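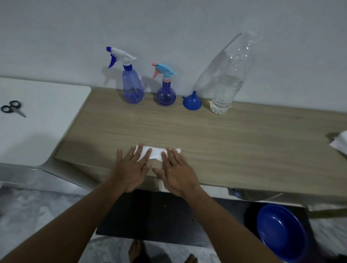 How to Work Out the Standings in a Four-Team Soccer Group

This page covers the group table: how to build it, how to break ties, and how to check it before you post it. It assumes a group of four teams, each playing the other three once, with three points for a win and one for a draw. The same steps work for larger groups, but there are more results to enter.

What you need

The full list of results, signed off by the referees
The tournament rules, open at the page on ties
A blank table on paper or in a spreadsheet
The record of yellow and red cards, if your rules use it

Step 1. Number the matches

Give every match its own number and keep that number through the whole tournament. If the schedule already has numbers, use them. Match 103 should be match 103 on the schedule, on the referee's card, and on the results sheet. Do not number matches by field, as matches often move.

A group of four has six matches. In the group used on this page they finished as follows.

Match 1: Enside 2, Trosgate 1
Match 2: Laizer 0, Mamodeo 0
Match 3: Enside 1, Laizer 1
Match 4: Trosgate 3, Mamodeo 0
Match 5: Enside 0, Mamodeo 1
Match 6: Trosgate 1, Laizer 0

Step 2. Enter each result twice

Each match goes into the table once for each team. Enter both sides before moving to the next match. Entering all of one team's results first is quicker but makes it easy to miss one.

Use these columns: played, won, drawn, lost, goals for, goals against, goal difference, points. Goal difference is goals for minus goals against. Keep the minus sign where there is one, and write zero as 0. A blank cell should only ever mean that a result is missing.

The finished lines, before sorting:

Enside: played 3, won 1, drawn 1, lost 1, for 3, against 3, difference 0, points 4
Trosgate: played 3, won 2, drawn 0, lost 1, for 5, against 2, difference +3, points 6
Laizer: played 3, won 0, drawn 2, lost 1, for 1, against 2, difference -1, points 2
Mamodeo: played 3, won 1, drawn 1, lost 1, for 1, against 3, difference -2, points 4

Step 3. Check the totals

Four checks catch most errors.

Total goals for must equal total goals against. In this group both are 10.
Goal differences must add up to zero.
Total wins must equal total losses. Both are 4 here.
Total points must equal three times the number of matches that had a winner, plus two times the number of draws. Four matches had a winner and two were drawn, so the total is 12 plus 4, or 16.

If a check fails, go back to the results list. Do not adjust the table until it balances. The checks will not catch a score entered the wrong way around in every place, so compare the scores with the referees' cards as well.

Step 4. Sort by points

Trosgate is first with 6 and Laizer is last with 2. Enside and Mamodeo both have 4. If two teams advance, the tie decides who goes through, and the order of the tiebreakers matters.

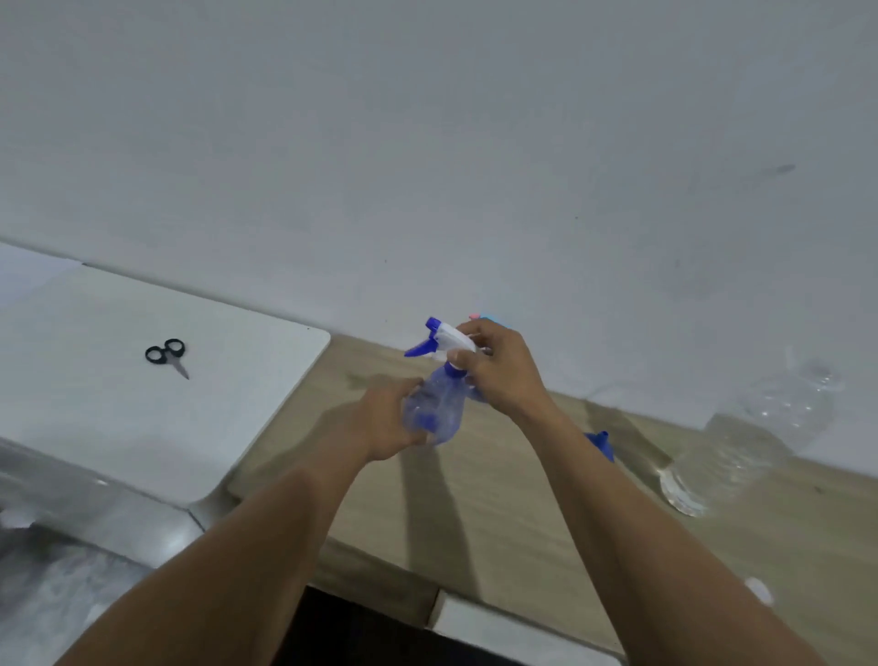
Step 5. Apply the tiebreakers in the written order

Most rule sets begin with one of two methods.

Method A, goal difference first. Compare goal difference over all group matches. Enside has 0 and Mamodeo has -2, so Enside is second.

Method B, head-to-head first. Look only at the match between the tied teams. Mamodeo won match 5 by 1-0, so Mamodeo is second.

Both answers come from the same six results. Read the rule before you sort, and print it under the table. If the rules do not name a method, the organizer has to choose one before the first match starts. It cannot be settled fairly once results are in.

Step 6. Handle a three-way tie

Suppose match 6 had ended Trosgate 1, Laizer 1. Trosgate would then have 4 points, level with Enside and Mamodeo, and Laizer would have 3.

Under method B, make a small table using only the matches among the three tied teams. These are matches 1, 4, and 5. Each team has one win and one loss, so all three have 3 points in the small table. Now compare goal difference in the small table.

Trosgate: for 4, against 2, difference +2
Enside: for 2, against 2, difference 0
Mamodeo: for 1, against 3, difference -2

The order is Trosgate, Enside, Mamodeo. Method A gives the same order in this case. It will not always do so.

Some rules restart the process once one team has been separated: the two teams still level are compared again from the first tiebreaker, using only their own match. Others carry on down the list without a restart. Check which applies. This is the most common source of disputes over a three-way tie.

Step 7. Use the later tiebreakers only if needed

A usual order after goal difference is goals scored, then fair play points, then a drawing of lots. For fair play, use the card values given in your own rules. Two yellow cards to the same player are often counted as one red, so check that before adding. If lots are drawn, invite one person from each tied team and write down the result on the spot.

Step 8. Post the table

Show all columns, including those that did not affect the order. Add a short note under any tie, in this form:

"Enside placed above Mamodeo on goal difference (0 to -2)."

Keep the earlier version when you make a correction, and mark the new one with the time of the change.

Notes on special cases

Forfeits: enter the score set by the rules, commonly 3-0, and mark it with an asterisk.

Withdrawn team: if a team leaves before playing all its matches, many rules remove all its results. Rebuild the table from Step 2 with the remaining matches.

Abandoned match: leave it out until the organizer rules on it. Show the teams with one fewer match played and label the table "provisional."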